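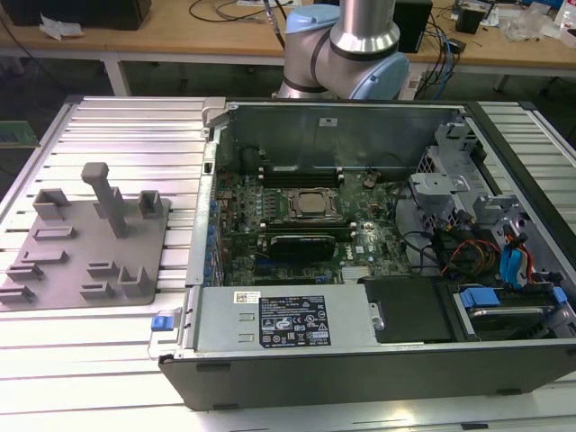 *The tower on its side, panel off, no cooler on the processor.*

I've been meaning to write up the move away from paid online storage since March, when the Kornora renewal came through at 63 pounds for the year. The year before it was 56. I know that isn't a huge rise, but I had stopped using most of what it offered and was only keeping it for the photos and the scanned paperwork.

So I cancelled. Before that I had to get everything out, and that took much longer than the building side of things.

Kornora lets you download your files in batches. Each batch is a zip, and the zips don't match your folders. A folder called "House" might be spread over several of them, with the dates on the files all changed to the day you asked for the download. For letters and bills this doesn't matter much. For photos it was a nuisance, as I sort everything by date. The real date is still stored inside most of the photos, so I used a small program called Pletach to read it and rename the files. It managed nearly all of them. The ones it couldn't do were mainly old scans and pictures people had sent me by text, and I put those in a folder called "Undated", where they will probably stay.

There were a lot of duplicates. I had backed up the same phone to two different places at some point and then merged them. I let Pletach find the exact copies and deleted those. The near copies I went through by hand over 9 evenings, with the radio on. I would not do it again. If I were starting over I'd keep the near copies and not worry about the space.

The paperwork was easier. I threw out anything to do with the Bellini boiler, which went when we had the heating redone, and the tenancy papers from the flat before last. What was left fitted into three folders: house, money, health. I had a much more detailed system before and never kept to it.

Now the arrangement is this. Everything lives on the home machine. Once a week, on Monday evening, it copies itself to an external drive that sits in the hall cupboard. A second external drive is kept at my sister's, and I swap the two when I visit. I looked at Altavska for an off-site copy as well and may still use it for the paperwork alone, as the smallest plan would be plenty. For now the drive at my sister's will do.

Some things are worse than before. I can't look at the photos on my phone when I'm out, unless I've copied them over first. Sharing an album means putting it on a memory stick or sending the pictures one at a time. And if something breaks, I'm the one who has to mend it.

I did a test restore last week, picking a folder at random and bringing it back from the cupboard drive to a laptop. It worked, although two files with accents in their names came back with question marks instead. I haven't found out why. I've renamed them without the accents and will check the rest when I have a free weekend.

Next job is the music, which is in a worse state than the photos were.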